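Ticket closed: Duplicate reminder letters sent to members after the change of billing system
Zalilov Housing Association, Resident Services Support
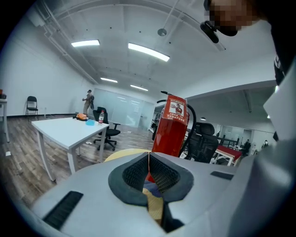
Naveen Garg

Category: Correspondence and billing
Priority: High, lowered to Normal after the second update
Status: Closed
Opened: 24 October 2021

Summary of the fault

A number of residents received the same rent reminder letter more than once. In the first cases reported, the two copies carried the same reference and the same balance but were printed with different account addresses. One copy went to the resident's current home and the other to a previous address held on file. The Jaiswal Court office reported the matter first, after a resident brought both envelopes to the front desk.

The letters are produced by Cloltis, the billing system which replaced the former ledger in June. Printing and posting are carried out by our mailing supplier, Koltov, from a file which Cloltis prepares overnight.

Initial assessment

The ticket was raised as High because a letter sent to a former address may be opened by a person who has no right to read it. The information officer was told on the same morning and a separate record was opened under the data protection procedure. That record is not reproduced in this log. Residents who wish to ask about it should write to the information officer at the main office.

The support desk asked Koltov to hold the next batch until further notice. Koltov confirmed that the batch had been received but not printed. It contained up to 3,000 letters, of which only the reminder letters were in question. Rent statements and repair appointment letters are prepared in a different file and were released as normal.

First update

The overnight file was compared with the list of accounts in arrears. The list was correct. Each account appeared once, with one balance and one reference. The repeated entries were therefore being added at a later stage, when Cloltis matches each account to a postal address.

A test file was run with 28 accounts chosen by the income team. It included residents who had moved within the association, residents who had never moved, and joint tenants. In the results, 13 accounts produced two letters. Every one of these belonged to a resident who had moved from one of our homes to another. Joint tenants were not affected, although this had been the first suspicion of the Jaiswal Court office and was a reasonable one.

The test was repeated with the same accounts and gave the same result.

Second update

Ankit Kushwaha of the systems team examined the address records for the affected accounts. Under the former ledger, a resident who moved kept the same account number, and the old address was marked with an end date. Cloltis also uses an end date, but it reads the date from a different field. When the records were carried across in June, the end date was placed in the notes field for older moves. Cloltis does not read the notes field when it selects an address, and so it treated both addresses as current.

Moves recorded after the change of system were entered directly in Cloltis and hold the end date in the correct place. This explains why recent movers did not receive duplicates.

The priority was lowered to Normal at this point. The cause was known, the batch was still on hold and no further reminder letters could leave the building.

The income team asked whether reminders could be sent by hand in the meantime. It was agreed that officers would telephone residents with the highest balances and that no letter would be sent to any account with more than one address on file.

Work carried out

1. A report was produced of all accounts holding more than one address without an end date in the correct field.
2. The systems team moved the end date from the notes field to the address field for each account on the report. The original note was kept in place so that the change can be checked.
3. Where no end date could be found in the notes, the account was passed to the local housing office to be confirmed against the tenancy agreement.
4. The supplier was asked to destroy the held file and to confirm this in writing. The confirmation is attached to the internal copy of this ticket.
5. A new file was prepared and checked by the income team before release.

Item 3 took longer than planned. Some of the older agreements are stored on paper at Jaiswal Court and had to be requested from the archive. In 3 cases the date on the agreement differed from the date in the rent account by several weeks, and the housing officer decided which date should stand. Those decisions are noted on the accounts concerned.

Third update

The test was run again with the same accounts as before. One letter was produced for each account, and each letter was addressed to the current home. The income team then chose a second group of accounts, this time including former tenants with a forwarding address. All letters in the second group were also correct.

The hold at Koltov was lifted and the new file was released. No duplicates have been reported to the support desk from that batch.

Advice to local offices

Any resident who brings in a duplicate letter should be thanked and asked to leave both copies with the front desk - the envelopes are needed as well, as the print code is on the back flap. Please do not write on either copy. Staff should check the current address on the account while the resident is present, and should not read out any former address over the counter.

Reminder charges were not applied to any account as a result of the duplicates. A resident who believes that a charge has been made in error should be referred to the income team.

Remaining actions

The address screen in Cloltis will be changed so that a second address cannot be saved unless the first has an end date. The request has been accepted by the system supplier and is held under a separate ticket. Until the change is made, the systems team will run the address report before each reminder file is released.

The guidance for recording a transfer between homes is being rewritten. Comments on the draft should be sent to Ankit Kushwaha through the internal post tray or by reply to the systems team mailbox.

Resolution code: Data carried across incorrectly, corrected at source
Closed by: Naveen Garg, Resident Services Support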